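Table Hands – Casual, Sondlow

Nokis is hiring people to do small, careful work at a table
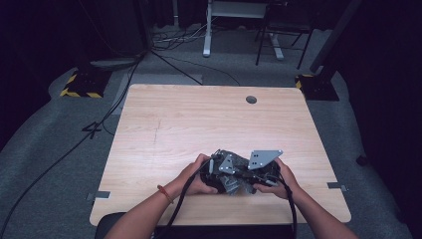
Nokis is looking for casual staff for its tabletop room in Sondlow. The work is done with the hands, at a table, and most of it is ordinary: folding cloths, sorting cutlery, putting lids on jars, packing small boxes and unpacking them again. You do each job many times over.

You don't need any experience. We train everyone from the start, and people have come to us from cafes, sewing, aged care and straight out of school.

Location: Sondlow, ground floor, step-free entry from the car park
Hours: 14 hours a week, in shifts
Contract: casual, from January, for 3 months, with a chance of more
Reports to: Mohit Pandey, room supervisor

What you will do

You will be given a task sheet at the start of the shift. It says what goes on the table, where each item starts and where it should finish. You set out the items, do the task, reset the table and do it again. A full sheet is 100 rounds. Some people finish a sheet in a shift and some don't, and we don't pay by the round.

Between rounds you check that nothing has been dropped or left on the floor. If an item is chipped, torn or sticky, you swap it for another from the shelves and write it in the table book. At the end of the shift you wipe the table, put the items back in their tubs.

The current block of work is called Ivus and covers kitchen and laundry items. There are 68 tasks in it. You will be trained on a handful at first and given others as you go. Some are fiddly. Pairing socks is slower than people expect, and the one with the drawstring bags takes most new starters a few shifts to get comfortable with.

Who we are looking for

You should be able to sit or stand at a table for up to an hour at a time, with breaks in between. You need reasonable grip in both hands. It doesn't matter whether you are left- or right-handed.

You should be able to follow a written sheet in plain English and ask when something on it isn't clear. We would sooner stop for a question than throw out a morning's work.

Patience matters more than speed. If you like jigsaws, knitting, model kits or shelving books, you will probably be fine. If you get bored quickly, please think about it before applying.

You must be 18 or over and have the right to work here. A driver's licence is not needed. The bus stops at the end of the street, and there is a bike rack by the side door.

What to wear

Short sleeves, or sleeves that roll up and stay up. Closed shoes. Long hair tied back. A thin bracelet is fine, but please leave bulky watches and large rings at home or in your locker.

Shifts and pay

Morning shifts start at 8:30 and afternoon shifts at 1:00. You can ask for one or the other and we will try to keep you on it. Rosters go out a fortnight ahead. Training is paid at the same hourly rate as the rest of the work, and the rate is given to you in writing before the trial shift.

There is a kitchen with a fridge, a kettle and a microwave. Tea and coffee are supplied. Phones stay in the lockers during rounds – you can use them on your breaks.

How to apply

Send a short note to Kaisu Kinnunen in the Nokis office, using the contact form on our jobs page. Tell us who you are, which shifts suit you and anything you have done that involved careful work with your hands. It doesn't have to be paid work. A résumé is welcome but not required.

We will ring the people we want to meet. The meeting is short and is followed by a paid trial shift on a simple task, usually folding tea towels. If you need the table at a different height, a particular chair or any other change to the set-up, put it in your note and we will have it ready for you.

Applications are read as they come in, and the ad will be taken down when the places are filled. Please apply directly. We are not using agencies for these positions.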